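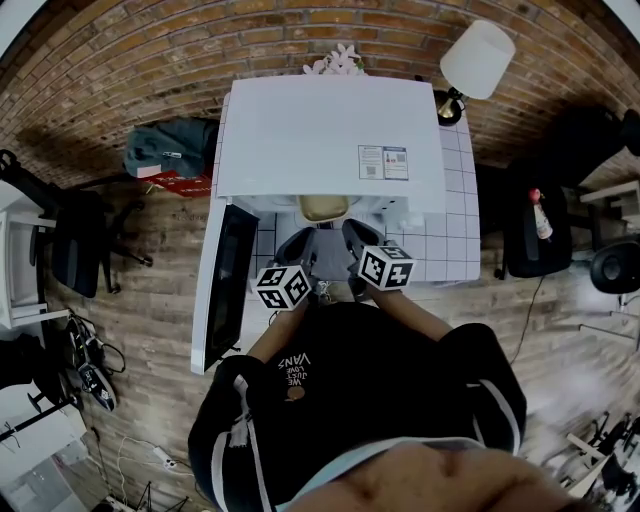

Gandbridge Tenants' Network Questions "Microwave Safe" Labels, Publishes Plain Guide to Reheating in Plastic

GANDBRIDGE, December 2022. The Gandbridge Tenants' Network today released a free household guide to reheating food in plastic containers, along with the results of a survey that gives the group little confidence in the way those containers are sold. The guide, "Lid Off, Low and Slow," runs to two pages and can be picked up at the Network's office on Wanby Street or requested by mail.

The survey was carried out in July among 218 households in the Gandbridge and Wanby districts. Members were asked to look through their cupboards and write down what was printed or molded on every plastic food container they owned, lids included. They returned details of 976 containers. The Network says the replies show how little a buyer can learn from the words "microwave safe" when they appear with no power setting, no time limit and no mention of the lid.

"I've read a lot of packaging this year and I'm less convinced than when I started," said Zulema Carrasco, who edited the guide. "Safe for what? Safe for one minute with rice in it, or safe for ten minutes with oil and tomato sauce? The label is happy to leave you guessing. Then the box warps and the customer gets told she used it wrong."

The Network makes no claim to have tested containers in a laboratory, and the guide does not rank products. Carrasco said the group turned down the idea of a list of recommended boxes early on. "People wanted us to name a winner. We don't have one. We'd want to see a maker's test conditions before we put our name next to anybody's lunch box, and so far we've been sent brochures."

Old Boxes, Missing Lids

A good part of the guide deals with containers that have been in the house for years. Many respondents wrote that they could no longer read the base of a box at all, or that lid and box had come from different sets. The Network's advice in both cases is to use the box for cold food, buttons or screws and to heat dinner in something else.

The guide also takes issue with takeout tubs. Several households reported washing and reheating them over and over. A tub sold to carry a hot meal home once is not thereby fit for the microwave, the guide says, and a customer who finds no symbol on it should assume nothing.

Scratched and cloudy interiors get a short paragraph of their own. Advice on this point varies from one source to another, and the Network says so. Its own position is cautious: if the inside is rough to the touch, stop heating food in it.

What the Guide Recommends

Check the base of the box and the lid separately. A symbol on one says nothing about the other.

Take the lid off, or loosen it and leave one corner up. A sealed lid traps steam, which can come out fast and toward the hand that opens it.

Use medium power and stop to stir. Full power is the default on most ovens and is a poor choice for a small portion in a light container.

Keep very fatty or sugary food out of plastic when heating. Both can get hotter than plain water would.

Set the container down flat and clear of the walls, and keep both hands on it until it is resting on the oven floor or turntable.

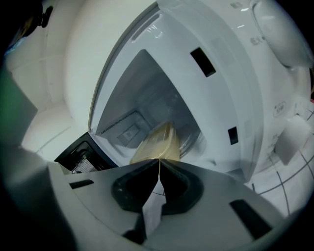 Leave a Landing Spot

The section that drew the most argument inside the Network was the one about where the microwave stands. Kitchen planners often treat it as something to be fitted wherever a gap is left over, and the guide is blunt about the result. A high shelf means lifting hot soup down past your face. A tight corner can mean a door that stops halfway and a bowl that has to be tilted to get by.

"The showroom kitchen always has the microwave tucked away where it looks nice," said Radoslava Danko, who rents in Wanby and worked on the section. "I'd like to see the person who drew it take out a full dish with wet hands. A plain table at waist height does the job. Put a folded cloth down beside the oven so the dish has somewhere to go, and make sure the door can open all the way."

The guide asks readers to check which side the door is hinged on before choosing a spot, and to follow the oven maker's instructions about clearance for air. It also asks them to leave information stickers on the appliance. They are ugly, the authors concede, and the print is often too small to be much use, but they may carry the model details that a repair shop will want.

Makers Asked for Plain Wording

The Network has written to two companies whose containers are sold in Gandbridge shops, Kasten and Pleneo, asking each to print a maximum power and a maximum time on the box itself. It has asked for the same information on every lid, in letters that can be read without a magnifier. Neither company had supplied a dated commitment when this release was prepared.

Lucía Iglesias, who handled the letters, is not holding her breath. "We were told the wording is under review. Wording is always under review. I'll believe it when I can turn a box over in the store and read a number on it."

Kianoush Hashemi, chair of the Network, said the group would look at containers on sale locally again next July and publish what it finds, including any improvement. "If they change the labels, we'll say so. We'd be glad to. But a leaf and a wavy line stamped on the bottom of a box don't tell me how long to heat my beans."

About the Gandbridge Tenants' Network

The Gandbridge Tenants' Network is a membership group for renters in Gandbridge and Wanby. It publishes household guides on heating, damp, appliances and kitchen storage. It takes no advertising and accepts no products from manufacturers.

Press contact: Aitana Olmedo, Gandbridge Tenants' Network, Wanby Street, Gandbridge. Printed copies of the guide and the survey questions are available to newsrooms on request.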